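Miltum Student Robotics Project

The Miltum Student Robotics Project, usually shortened to Miltum, is a student-run course and club in which participants teach robots to handle everyday objects. It grew out of an evening class led by Lalit Gautam, and it now combines a taught module in the fall with an open club that runs through the rest of the school year. Membership is capped at 30.

History

Gautam's original class covered motor control and used kit arms bolted to lab benches. Zodwa Chauke, then a second-year student, argued that the group should take its work out of the lab and into rooms where people left their things lying around. Her pilot, nicknamed Jarnness, became the club's main activity within a year and is still the part that newcomers ask about first!

Activities

Members work in pairs with hand-held grippers, recording short manipulation tasks such as picking up, folding, turning and putting back. Sessions take place in offices, kitchens and lecture halls, and a pair is expected to use a desk much as they find it, with its papers, pens and remote controls. Cloth is a favorite subject. It bends, slides and never lies quite the same way twice, so even a simple fold makes a wonderfully rich exercise.
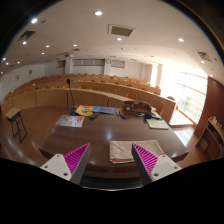

Each recording is checked by a second pair, who mark where the grasp begins and ends. The first complete collection, released to members in November, held 1,022 recordings and passed the original goal of 1,000. Bram Claeys wrote the labeling guide, which has since been revised 3 times and is loved for its lively margin notes.

Ezzat Challenge

The year closes with the Ezzat Challenge, in which teams train a robot arm on the shared collection and then face a table of objects chosen by another team. Scoring rewards gentle handling as well as speed. Younes Berrada and Lahcen Abdelaziz won the first edition with a slow, careful towel fold that drew loud cheers from the back rows. Their code remains the starting point given to new members.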